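Grovaswood Kitchen & Table Forum
Coffee and Tea > Serving and Storage
Topic: Beans out in glass for company, yes or no?

AngelicaT
Posts: 158
Dec 20, 2024

Hello everybody, and happy almost-holidays! I have a full house coming, both of my sisters and their husbands and my nephew who has recently discovered coffee and has Opinions, and I decided this would be the year I set up a proper coffee table in the back room so people can help themselves in the morning and I can stay in my robe a little longer. I've been fussing with it on and off since lunch. My big question is about the beans. I love how they look in clear glass, so shiny and dark, and I'd like to leave them out like that the whole visit. My husband says I'm going to ruin good coffee for the sake of a centerpiece. So I'm bringing it to you.

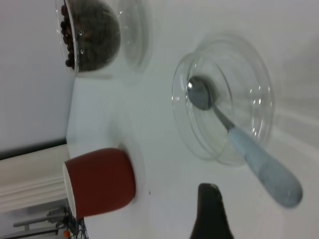
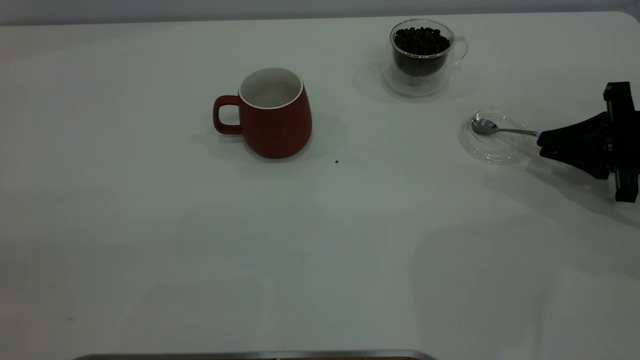

Red cup and beans in glass in both; the blue-handled spoon is in the first one.

The beans are the dark roast from Tirkelora, which I order every December as a treat and then ration like a miser until spring. I still need to bring the grinder in (it's a Honik, the hand-crank kind, older than my nephew) and figure out where the cream goes. The plan is everyone scoops their own with the spoon and grinds what they need. Is that sensible, or am I asking for trouble? And would you leave the beans out overnight or put them away?

Angelica Talavera

porchlight_peg
Posts: 84

Oh, that red is lovely against the white! I have a weakness for a red mug with a pale inside, the coffee looks so much richer in it somehow. And the beans look wonderful, I wouldn't hide them either. People are staying with you for a few days, they aren't judging a contest. I'd leave them out and enjoy them.

The one thing I would say is put something under the grinder. A hand-crank on a smooth white table will go for a walk the first time somebody really leans into it. I use a folded dish towel, and my mother used one of those rubbery jar opener circles, and hers worked better if I'm truthful about it.

D_Pickering
Posts: 201

Merry Christmas Angelica, and I'm sorry to be the one to side with your husband, but I'm siding with your husband. Light and air are what do coffee in, and an open glass gives you plenty of both. A dark roast especially, where the oil is up on the surface already. You'd probably get away with a day. By the end of a long visit the first cup and the last cup won't taste like they came out of the same bag, and if you're rationing the stuff until spring I can't stand the thought of it!

Keep the bag rolled tight in a cupboard and pour out only what you'll use that morning. That way you still have your pretty glass and you aren't risking the whole supply.

Derek

porchlight_peg

Derek, I knew you'd be along :)

I do hear you, but I have had beans sitting in a glass jar on my windowsill since I was married and I have never once thought "my, this is stale." Maybe my tongue is no good. I think a lot of this worry is for people who can taste the difference between two sides of the same hill.

D_Pickering

On a WINDOWSILL, Peg. I'm going to go lie down.

marlo_in_tunstall
Posts: 6

Hi, mostly a reader here, but I worked the counter at a little café in Tunstall for a long time and we had this exact argument with the owner every winter. She wanted big glass jars of beans all along the counter because customers liked them. What we ended up doing was keeping display beans and drinking beans. The display ones were old stock that would have gone in the trash. They sat there looking handsome for months and not one person ever knew.

So you could fill your glass with some cheap supermarket dark roast and keep the good Tirkelora in the cupboard. The trouble is that guests will absolutely scoop from whatever is in front of them, so you'd need to tell them, and with relatives I don't know how well that goes.

AngelicaT

Marlo, welcome, and please post more! I laughed out loud because I know exactly how it would go. I would tell them, and my brother-in-law would nod and say "got it," and the next morning he'd be drinking the display beans and telling me what a fine coffee it was. I don't think I could keep a straight face through breakfast.

Derek, I am leaning your way on the small amounts, I'm afraid. I hadn't thought about it as putting out the morning's worth. I think what I was picturing was a big generous heap, because heaps look welcoming, but I suppose it could be heaped in something little and still look generous.

hollis_bakes

It's already heaped in something little! I love that glass cup on its saucer in your second picture. Is that one of the double-walled ones? I have a pair and I only ever drink from them, it never crossed my mind to put beans in one. I'd use that and skip bowls for the beans entirely. The handle means people can pick it up and tip beans right into the grinder, and then you hardly need the spoon.

Speaking of which, I'd keep the spoon anyway, because I like it. That speckled blue handle looks like a pebble. Is it a set?

AngelicaT

Yes, double-walled! They were a gift and I was scared of them for the longest time because they feel so light. The spoon came in a set with a little fork and a butter knife, and I've lost the butter knife somewhere between this kitchen and the last one. I grieve it every time we have toast.

I'm not sure about tipping from the cup though. My nephew would have beans from here to the front door.

D_Pickering

Keep the spoon and rest it in the clear bowl like you've got it in the first photo. It gives the thing a home. If a spoon hasn't got somewhere to live it ends up in the sink by nine o'clock, and then somebody's using their fingers, and I say this as the somebody.

I'd still weigh the coffee myself but I gather I'm outnumbered in the world.

porchlight_peg

You are not going to get a houseful of people in pajamas to weigh their coffee, Derek. One spoon heaped for a small cup, two if you slept badly. That's the whole system at my house, and it's been handed down.

D_Pickering

Handed down from whom? I want names.

Seriously though, a heaped spoon of dark roast is lighter than a heaped spoon of a medium, the beans are puffier. So if they're used to something milder at home they'll find the first cup weak and blame the coffee. I'd tell them to be a bit generous. That's all, I'll leave the scale in the drawer.

hollis_bakes

That's a useful thing to know, I always wondered why my dark roast ran thin when I was measuring the same way. Derek, I take back some of what I've thought about you over the years.

marlo_in_tunstall

One more from the café days if it's any help. Put a small dish out for strays. Beans get away from people between the spoon and the grinder, and they roll, and then you step on one in your socks. There's a tiny dark speck on the table in the second photo, down past the mug, so maybe you've got an escapee already! If there's a dish handy folks drop the strays in it without being asked. If there isn't, they put them back in with the good beans after they've been on the floor. I have seen this with my own eyes more times than I'd like.

AngelicaT

Oh my goodness, I went back and looked, and there it is. I wiped that table down twice. A stray dish is going on the list this minute.

What would you all do about the cups? I'd been thinking of setting out the red one and then a bunch of others that don't match, so people can remember whose is whose. My sister thinks it will look like a yard sale.

porchlight_peg

Mismatched, every time! Let everybody choose theirs the first night and it's theirs until they go home. We've done it for years and the children get very serious about it. Just hide any cup you'd be heartbroken to lose, and decide before they arrive who gets the red one, or there'll be words.

hollis_bakes

I'm going to disagree with Peg a little. I'd keep to colors that go together even if the shapes are different. Your table is so clean and white with all that clear glass, and the red really sings. If you add a cartoon mug and the one from the bank, your sister has a point. Maybe red, cream and that soft blue from the spoon?

porchlight_peg

I will have you know the mug from the bank is the best mug I own. It holds the heat like a stove.

AngelicaT

I'm going to try Hollis's colors and keep a bank mug in reserve for my brother-in-law, who would honestly prefer it.

So, where I've landed: the good beans stay rolled up in the cupboard, I fill the little glass cup each morning before anybody's up, spoon in the clear bowl, towel under the Honik, stray dish next to it. My husband has read over my shoulder and is being unbearable about it. Peg, I want you to know I'm still with you in my heart.

Cream is the part I can't settle. Out on the table in a pitcher, or make them walk to the fridge?

D_Pickering

Fridge.

porchlight_peg

Pitcher! A small one, and fill it often. You can't invite people to help themselves and then send them off down the hall for the cream.

marlo_in_tunstall

Small pitcher sitting in a bowl of ice, we did that at the café all summer and it was fine. You've got a clear bowl that would look nice for it, although then the spoon is homeless again.

AngelicaT

I have another bowl! I'll go dig for it after supper and see if it fits the pitcher.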